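Workshop Tips for Anime Figure and Model Collectors

I've been building kits and collecting figures since I was in middle school, and my shelf is now a very happy mess! Every April, before the new season of shows starts, I take everything down and give it a proper cleaning. These are the tricks I keep coming back to.

Dusting

Use a soft makeup brush, the fluffier the better, and work from the hair down. Skirts and ribbons trap more dust than you'd think, so go slow there (I once snapped a ribbon clean off and sulked for a week). For sticky spots, lukewarm water with one drop of dish soap does the job. Let everything air dry on a towel.

Leaning figures

Warm the ankles with a hair dryer on low, straighten them gently, then dip them in cold water to set the pose. It works so well on older PVC!

Sanding nub marks

Start with 400 grit, move up to 800, and finish with 2,000 if the part is clear or glossy. Wet sanding keeps the dust down and the paper lasts way longer. I tape strips to craft sticks — cheap and easy to hold.

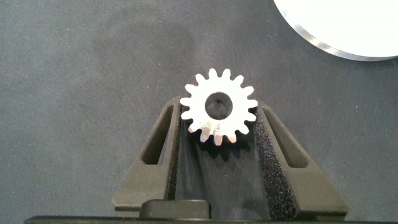
Storing small parts

Egg cartons are great for one weekend, but for a long build get a tackle box. Mine has 18 compartments and I label each one by runner letter. My friend Ashraf Tazi uses pill organizers and swears by them, which is perfect if your desk is tiny.

Sunlight

Keep the shelf away from the window. White plastic yellows fast, and pink hair fades even faster.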